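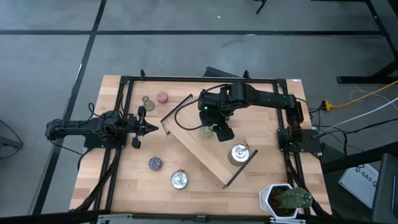

4. Der Tisch und was darauf steht

Sie haben Kapitel 3 überlebt, der Tisch steht waagerecht, und im Karton ist keine Schraube übrig. Falls doch eine übrig ist: zurück zu Kapitel 3.

Dieser Abschnitt behandelt die Massivholzplatte Kosavine, das Auflagebrett und die Kleinteile, die sich erfahrungsgemäß binnen einer Woche darauf einfinden. Dosen, Fläschchen, ein Kaktus. Wir haben aufgehört, dagegen anzuschreiben, und erklären lieber, wie man es richtig macht.

4.1 Platte vorbereiten

1. Schutzfolie abziehen. Ja, auch an den Kanten.
2. Platte trocken abwischen, immer in Richtung der Holzstreifen. Quer geht auch, sieht man aber bei Abendlicht noch Jahre später.
3. Pflegeöl von Grusow dünn auftragen. Für die ganze Platte reichen 20 Milliliter. Wer die Flasche leert, hat keine besser gepflegte Platte, nur eine klebrige.
4. Überschuss nach 20 Minuten mit einem fusselfreien Tuch abnehmen.
5. Über Nacht trocknen lassen und in dieser Zeit nichts abstellen. Auch nicht »nur kurz«.

Hinweis: Helle und honigfarbene Streifen nebeneinander sind kein Mangel. Holz wächst nicht nach Farbkarte. Die Töne gleichen sich mit der Zeit etwas an, ganz einheitlich werden sie nie.

Achtung: Ölgetränkte Tücher können sich selbst entzünden. Ausgebreitet im Freien trocknen lassen, keinesfalls zusammengeknüllt in den Mülleimer werfen. An dieser Stelle scherzen wir nicht.

4.2 Auflagebrett

1. Brett mit den beiden schwarzen Leisten nach oben auf die Tischmitte legen. Die Leisten gehören an die kurzen Seiten.
2. Ausrichten. Gerade wirkt ordentlich, diagonal wirkt entschlossen. Der Platte ist beides gleich.
3. Brett zum Umsetzen anheben, nicht schieben. Sandkörner auf der Unterseite sind geduldig und hinterlassen Kratzer.

Vor dem Anheben abräumen, was darauf steht. Eine Metalldose mit Stielgriff am Deckel lädt dazu ein, sie einfach mitfahren zu lassen. Sie fährt auch mit, nur selten bis zum Ziel.

4.3 Dosen und Deckel

1. Metalldosen am Korpus greifen und erst danach den Deckel am Stiel abnehmen. Der Stiel trägt den Deckel. Er trägt nicht Dose samt Inhalt, gleichgültig, was Sie gestern in der Küche gesehen haben.
2. Bei zwei ähnlichen Dosen die Unterseite beschriften. Odette Coste aus unserem Kundendienst führt zu diesem Punkt ausführliche Telefonate.
3. Kleine gemusterte Döschen gehören dorthin, wo man sie im Blick hat. Was rund und flach ist, verschwindet gern unter Papier.
4. Dosen mit strukturiertem Deckel gelegentlich ausbürsten. In den Rillen sammelt sich Staub.

4.4 Glas

Enghalsige Fläschchen und Vasen im hinteren Bereich abstellen, fern vom Ärmel. Zum Befüllen einen Trichter verwenden und dafür ans Spülbecken gehen. Wasser auf geöltem Holz sofort abwischen; nach einer Stunde ist es kein Wasser mehr, es ist ein Ring.

4.5 Pflanzen

1. Topf an eine Ecke stellen, am besten an die, über die Sie nie greifen. Bei Kakteen lernt man diese Ecke rasch kennen.
2. Unter jeden Topf gehört ein Filzgleiter Jumeck (Beutel 7). Auch unter weiße, eckige, sehr dekorative Töpfe.
3. Zum Gießen vom Tisch nehmen.

4.6 Wenn doch etwas passiert ist

Wasserring: mit Schleifvlies in Faserrichtung abreiben und nachölen.
Druckstelle: feuchtes Tuch auflegen, eine Stunde warten, trocknen lassen.
Kaktusstachel im Daumen: Pinzette, liegt nicht bei.

Ersatzleisten für das Auflagebrett bestellen Sie unter der Teilenummer 149. Weiter mit Kapitel 5, Schubladen.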